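Gallery: Can Two Arms Put the Fruit Away?

By Halyna Pasichnyk
18 Jan 2022 | 2 min read | Print | E-mail this page

Loading a fruit plate is a chore most people finish without looking. For a machine it combines several awkward grasps: round fruit that rolls, heavier fruit that slides, and grapes, which have no fixed shape at all. Jilura has been running the task on a two-arm cell since May, using Sestard control software and the same shallow dish with a wavy rim. A run is scored as complete only if every piece ends up in the dish and stays there. The log stands at 1,255 runs, with a completion rate of 70 percent.

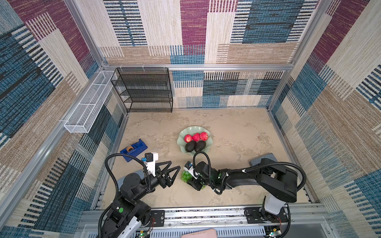
Right gripper closed on the green grapes, left gripper open. Apples and avocados are on the plate.

Grapes account for most of the failed runs. Grip force that holds an apple will crush a grape, and a light grip lets the bunch rotate and catch the rim. Sestard limits finger force by item class and allows 3 attempts per item before the run is stopped. A person would do the whole plate in a few seconds. Clearing a kitchen counter at this pace is not yet practical.
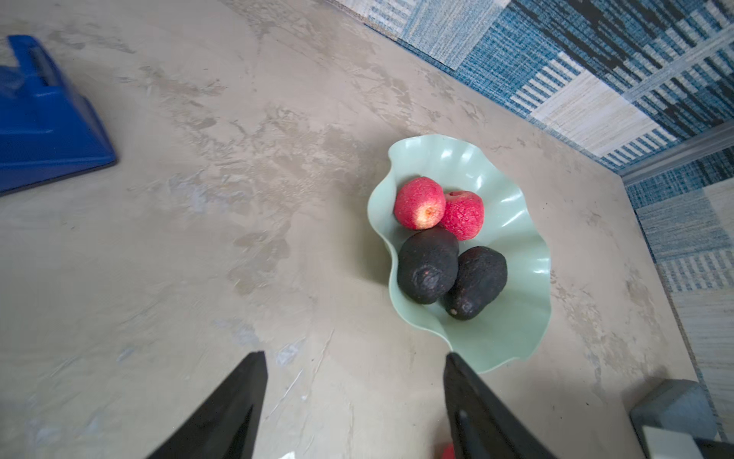
Wrist view with the fingers apart. Red fruit in the upper part of the dish, two dark avocados below.

Shares: 70 | Comments: 2
Print | E-mail this page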